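Raltano Institute for Historical Languages
Jul 31, 2023

1/ The Institute is pleased to announce a new title in its series on the written languages of ancient Anatolia. The Hittite Chancery: Scribes and Their Language is published by Soluvwood Press and runs to 328 pages.

2/ Hittite is the earliest Indo-European language known from written records. The book follows its use in letters, treaties and temple texts, and asks how scribes were trained to write it on clay.

3/ Part one covers the script and its Mesopotamian models. Part two turns to grammar and word order. Part three deals with Luwian words in late Hittite texts – a subject on which scholars remain divided.

4/ An appendix lists 682 terms with their attested spellings. Readers who own the May preprint should note that entries under "oath" and "border" have been revised.

5/ The volume is open to students with no knowledge of cuneiform. All passages are given in transliteration and in English.

6/ Library orders should be sent to Flonwood Distribution. Members of the Institute may borrow one of 3 copies held in the Escobar Reading Room, shelved with the series.
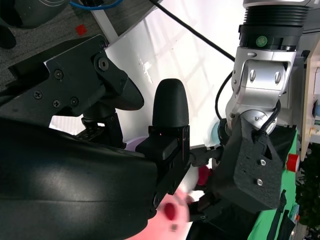
Silver robot arm and black gripper.

7/ Proposals for the next volume, on Hurrian and its neighbors, are now welcome. Please send a summary and a sample chapter to the series office – incomplete proposals will be returned.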